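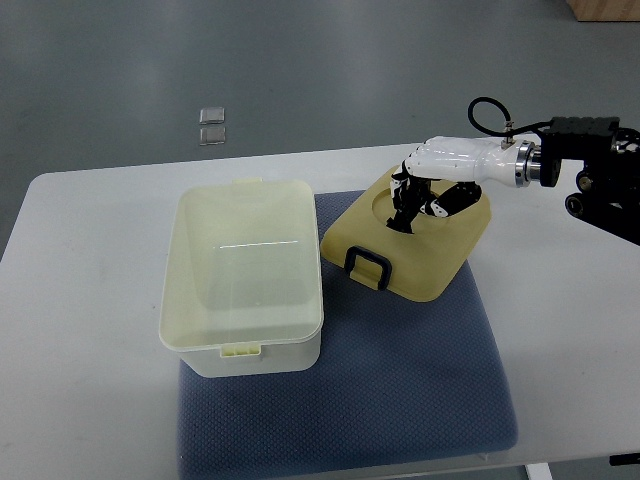

Hand at the lid, blue pad underneath.

Tamara Skoryk had until 10 to finish the review and she'd written three lines. Price. Name. "It is a hand."

Jeltero wanted 3,164 for the Istia, arm not included. Setup guide, 15 pages. She'd read nine of them. Skimmed.

"Just say if it's worth it," her editor said on the phone. Hrynyshyn. Always eating something.

"Worth it for who?"

"For whoever. People with boxes."

So, boxes. Container, yellow lid, the pad so nothing slid. She typed while she watched. Fingers good. Quiet. Wrist turns further than mine. Thumb a bit stiff?? check this.

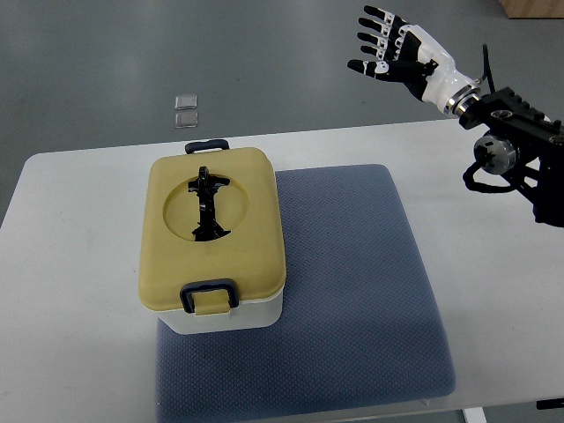
She wanted to write about the June unit too, the one Praltholm sent back. Same shell, worse cable. No room. Hrynyshyn would cut it anyway, he cut everything with a cable in it.

Her phone again. She let it go.

"Once more," she told the hand, which didnt take voice commands, page four was very clear on that. She pressed the key.

Scored it an eight. Changed it to seven. Thought of the price, then of her own wrist, the bad one, and all those lids at her mothers place.

Eight. Send.

Then she saw she'd spelled Istia wrong in the headline, and called him back.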